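Jutum Announces Second Album and Summer Shows

1 March 2022

Electronic duo Jutum will release their second album, Trallham, in July on the Brandis label. The record has nine tracks and follows a two-year break from touring. A first single, "Pan," is out now on download and streaming services, with a 12-inch pressing to come in the spring.

The duo is made up of producer Tien-fu Hsiao and keyboard player Cheuk-hei Au. They met while working at the same record store and began putting out club tracks under the Jutum name after a run of unsigned demos. Their first album leaned on fast, heavily sampled house. Trallham is slower for most of its length, and four of the nine tracks have vocals.

Three of those vocals are by Purificación Vallejo, who also co-wrote the lyrics to "Pan." Vallejo recorded her parts over two weekends and sent them back to the duo as unprocessed files. The single keeps her voice almost dry until the last minute, when it is chopped up and played back as a lead line.

"We had a version with a lot of echo on it and it sounded like everything else we had made," Hsiao said. "Cheuk-hei muted all the effects to check something and we left them off."

Most of the album was written at home. Au moved apartments partway through and wrote two of the tracks on headphones with a laptop and a small two-octave keyboard, before the rest of the equipment was out of boxes. Both tracks were later rebuilt in the studio, but the original bass parts were kept.

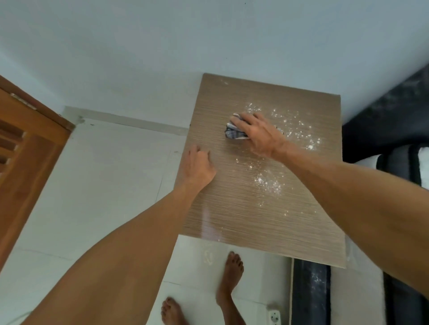 The studio sessions took place over three weeks with engineer Ziad Qaisi, who also mixed the record. Qaisi ran the drum machine parts through an old cassette deck and back into the computer, and the tape hiss can be heard in the gaps on the opening track, "Low Field." He mixed two versions of the closing track. The shorter one is on the album, and the longer one, at just under 14 minutes, will be the B-side of the "Pan" 12-inch.

Brandis will press 2000 copies of the album on black vinyl and another 300 on clear vinyl. The clear edition will be sold only through the label's own store and at shows, with a limit of one per person. Pre-orders for both open next week. The 12-inch single is limited to 442 copies and will not be repressed, according to the label. A CD version of the album is planned, but there is no date for it yet.

Po-yen Siu, who runs Brandis, said the delay between the announcement and the release is down to the wait at the pressing plant. The finished masters were delivered last fall. The label considered putting the album out digitally first and decided against it after talking to the duo.

"They wanted people to get it all on the same day," Siu said. "If the records come early, we will move the date up. I don't expect them to come early."

Jutum will play five shows around the release, their first since the tour for the debut. The set will run 70 minutes and will be played live on hardware, with no laptop on stage. Vallejo will join them for the opening night and the final night. At the other three shows her parts will be triggered from a sampler.

The duo has been rehearsing the new material since January. Au said the older tracks have been harder to bring back than the new ones were to learn, partly because some of the original project files no longer open. Two songs from the first album have been rebuilt from the finished recordings and will be played at a slower tempo to fit with the rest of the set.

Venues and support acts will be announced later this month. Tickets will go on sale to the label's mailing list one day before general sale. All five shows are 18 and over.

A remix of "Pan" by Qaisi is due in April. Remixes of two other album tracks have been commissioned, although the label has not said who is making them.

Trallham track list:
1. Low Field
2. Pan
3. Second Stairs
4. Carrier
5. Trallham
6. Half Light On
7. Marl
8. Open Return
9. Weather Station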